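Comparing two grippers with a cup and cube test

You need an arm that is already calibrated, a metal cup and a small cube. We used the green printed arm with the Gruvano jaw first and the Tillow jaw second. The controller settings stayed the same for both.

1. Bolt the arm base down and put a dark mat under the work area. Clamp the mat flat. A loose fold will catch a low jaw.

2. Set the cup within easy reach of the gripper and save its position in the controller as "drop". 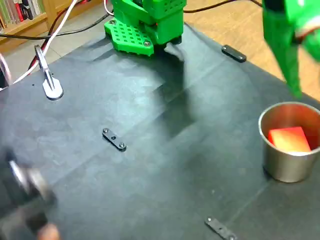
Cube in the cup, gripper above it.

3. Set the closing limit to 296 in the config file. The default is 1000 — far too much for a printed jaw, and it will flex the fingers before the cube moves.

4. Run the pick and place routine 228 times with the first gripper. Log every drop, including the ones where the cube hits the rim and falls in anyway. Mark those with an R.

5. Swap the gripper, home the arm and repeat. Do not reuse the old home offset. Ours was 1413 with the Gruvano and the Tillow needed its own.

6. Check the wrist view during the carry. If the cube smears in the picture, slow the last move or shorten the exposure before you trust any position from it.

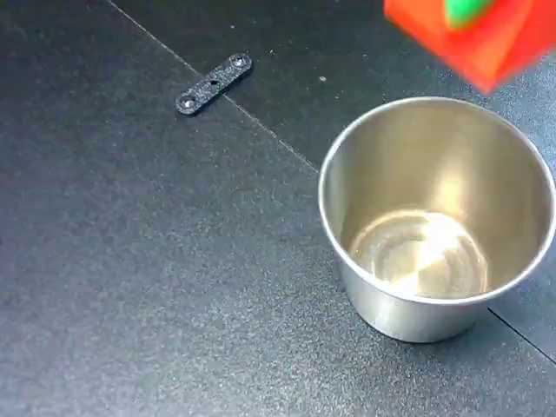 Poltorer Robotics Club, Gripper Bench

Most of our misses with the Tillow came from a late release. Opening the jaw a little earlier fixed nearly all of them. The Gruvano let go cleanly but was fussy about the angle of the cube at pickup.

Send your logs to Nawal Ramadan with the jaw name in the file name.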